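Pintura que se va: por qué el blanco no dura en las superficies de uso diario
Trabajo de curso, asignatura de Materiales y Mantenimiento
Entregado el 28 de febrero de 2020

1. Planteamiento

El tema me tocó por sorteo, después de que se agotaran los puentes, los barcos y todo lo que queda bien en una portada. Me quedaron las pinturas sobre metal en objetos corrientes: barandillas, taquillas, papeleras. El estudio se hizo en dos edificios, el pabellón Noltside y el instituto Cerkbridge, que comparten proveedor y, por lo visto, también la fe en que una mano de esmalte blanco lo arregla todo.

Revisé 16 puntos, elegidos por su uso: manos, mochilas, carritos de limpieza. Las fichas de mantenimiento de Noltside recogen 3.358 euros de repintado en el último ejercicio, de los cuales 359 corresponden a una sola barandilla. Es una barandilla bastante corta.

2. Tipos de desgaste

Distinguí el roce, el golpe y la corrosión bajo la película. El roce adelgaza la capa poco a poco y suele acabar en un borde irregular, con vetas en la dirección del movimiento. El golpe deja desconchones pequeños. La corrosión empieza por donde ya pasaron los otros dos y se lleva el mérito.
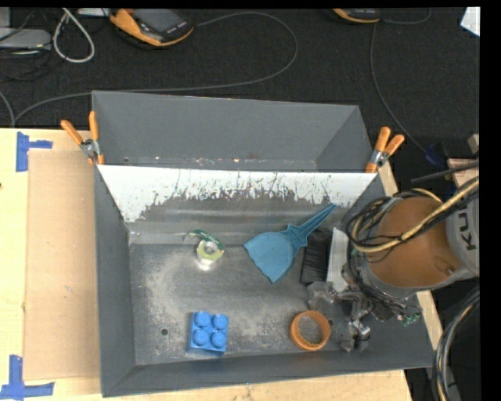 Desde el departamento de mantenimiento de Cerkbridge, Lloyd objetó que el problema no era la pintura, que la pintura era buena, y que lo que fallaba era lijar: si el metal se deja liso como un plato, el esmalte se agarra lo mismo que a un plato. Añadió que en abril se repintaron las taquillas sin lijar ninguna y que él ya lo había avisado por escrito. Busqué el escrito. Existe, y está subrayado.

3. Resultados

En los puntos lijados antes de pintar, el blanco aguanta bastante mejor. En el resto, el borde de desgaste aparece a la altura de la mano. La imprimación Pulska figura en casi 100 partes de trabajo, aunque varios se firmaron antes de recibir el primer bote, detalle que dejo a la interpretación del tribunal.

4. Limitaciones

No medí espesores, porque el medidor del laboratorio estaba prestado y sigue estándolo. La clasificación es visual y la hizo una sola persona, en horario de tarde. Tampoco pude comparar colores: todo era blanco, salvo una puerta verde que nadie recordaba haber pedido.

5. Propuesta

Lijar, desengrasar, imprimar y dejar secar el tiempo que indica el bote. Para las barandillas convendría un gris medio, más sufrido – se lo propuse a la dirección de Noltside y me contestaron que el blanco da sensación de limpieza. El presupuesto comparativo va en el anexo, con la barandilla en línea aparte.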